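Putting Summer Clothes Away and Getting Coats Ready

Posted Thursday, August 23, 2018

Late August is a good time to go through the closet. The days are still long enough to air things outside, and the dry cleaner in Givstead is not busy yet. Set aside an afternoon for the sorting and another for the washing.

Sort first

Take everything off the rod, one section at a time. Anything not worn since last summer goes in a bag for the thrift store. Loose buttons and open seams go in a separate pile and get fixed before they are stored.

Wash before you store

Sweat and sunscreen do not show in August but turn yellow by spring. Wash cotton shirts and shorts even if they look clean. For collars, rub in a little dish soap, leave it 30 minutes and wash as usual. Skip starch on anything going into a box. Silverfish eat it.

Air out the coats

Wool coats that have been in a garment bag smell stale. Hang them with space between them, unbuttoned, pockets empty, and leave them overnight with a window open. Keep them out of direct sun. A freestanding rack works better than the back of a door, and wooden hangers hold the shoulders of a heavy coat better than wire ones.
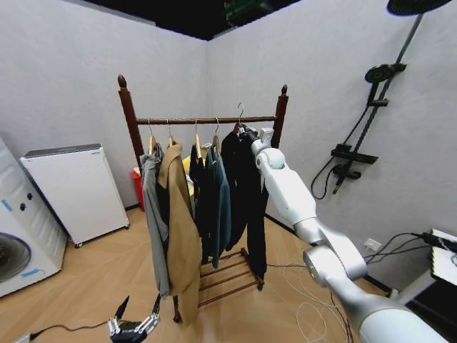

Brushing

Brush wool from the collar down, in the direction of the nap. Do under the collar and along the seams too, where moths lay eggs. A cheap lint roller picks up hair but leaves the grit behind.

Boxes and bags

Plastic bins are fine for cotton and synthetics. Wool and linen do better in cotton bags or an old pillowcase. Fold knits flat with the heaviest at the bottom. Write the contents on a piece of masking tape and stick it on the short end of the bin, so it can be read on the shelf.

Cedar

Cedar blocks lose their smell after 6 months or so of use. Sand them lightly with fine paper and it comes back. Do not let the wood touch light-colored silk, as the oil can stain.

Next: cleaning the closet floor and the tracks of sliding doors.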